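Setting Up Your Wundeck Air Sampler, Section 4: Running a Sample Before Renovation Work
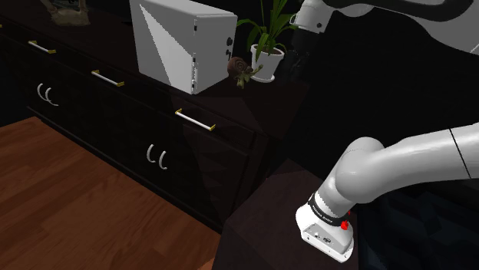
Fig. 4. Pale safe-like container on a dark cabinet.

If you've made it through Sections 1 to 3, your pump is charged, your tubing is clipped on and you've had a quick look at the menus. Good! Now we get to the part I enjoy most, where you collect a sample you can send to a lab.

A quick word before you touch anything. I wrote this guide for people who look after older buildings and want a background reading of airborne fibers before a contractor starts work. It isn't a clearance test, and it doesn't replace a proper survey. If you already know there's damaged lagging, crumbling board or old ceiling texture coming down, stop reading, close the door and call a licensed inspector. I mean it. The sampler will still be there next month.

What you need on the table

Wundeck pump and charger
One sealed filter cassette (keep the second one closed, it's your blank)
Jekero flow meter, or any meter that reads in the same range
Tripod
Sample log and a pen that doesn't smear
Clean zip bags and the lab form

4.1 Place the sampler

1. Pick a spot near the middle of the room, away from vents, fans and open windows. I used to tuck mine into a corner so people wouldn't trip on it, and my readings were all over the place.

2. Open the tripod and set the cassette holder at breathing height for a standing adult. The little notch on the pole is a decent guide (I'm on the short side, so I go one notch up).

3. Face the cassette downward at a slight angle. Dust that simply falls out of the air shouldn't land straight on the filter.

4. Run the tubing down the pole and clip it twice. Check for kinks.

Note: The tubing gets stiff in a cold building. In January I bring mine in the night before and let it warm up in a coat closet.

4.2 Check the flow

5. Turn the pump on and let it run for 10 minutes with the practice cassette fitted. That's the one with the green sticker, and it never goes to the lab.

6. Attach the flow meter and wait for the number to settle. If it keeps wandering, push the tubing on again at both ends and have another look.

7. Write the starting flow in the log. Do it now, while you're looking at it! I've tried remembering it until the end and I was wrong both times.

8. Swap the practice cassette for your sealed one, and take off the cap only when you're ready to press Start.

Caution: Don't touch the face of the filter, and don't blow on it to clear a speck. If you do, bag that cassette, mark it VOID and open a fresh one.

4.3 Run the sample

9. Press and hold Start until you hear two beeps. The timer begins on the second beep.

10. Leave the room and keep the door shut. The pump counts up in liters, and for the Namboodiri program it stops by itself at 900. If you're on the short program it stops at 457, and you'll want to ask your lab if they'll accept that volume before you bother.

11. Look in once or twice to see that the light is still green. Amber means the flow has dropped. Red means the run has ended early and the sample shouldn't be used.

Note: A full battery on my unit lasts for almost 86 percent of a long run, which is maddening. Plug it in from the start if there's an outlet nearby. Tape the cord down.

4.4 Finish and pack

12. When the pump stops, put the cap back on the cassette first, before you unclip anything. Then take your ending flow using the practice cassette and write it beside the starting one.

13. If the two flow readings are far apart, the lab may reject the sample. The limits are printed on the back of the Clarkcombe lab form, down near the signature box where it's easy to miss.

14. Bag the cassette, label it with the room and the run number, and do the same for your blank. Please don't use foam peanuts in the box. They build up static and can pull fibers off the filter. Crumpled paper is fine.

15. Wipe the pump, pole and tubing with a damp cloth, then bag the cloth too. Never use a household vacuum or a dry brush for this.

Caution: A low result tells you about the air in that room during that run, and nothing more. Material in the walls or under the floor can still contain asbestos, so keep the no-drilling, no-sanding rule in place until the survey is back.

Once the box is on its way, put the pump on charge and go on to Section 5, where we read the lab report line by line.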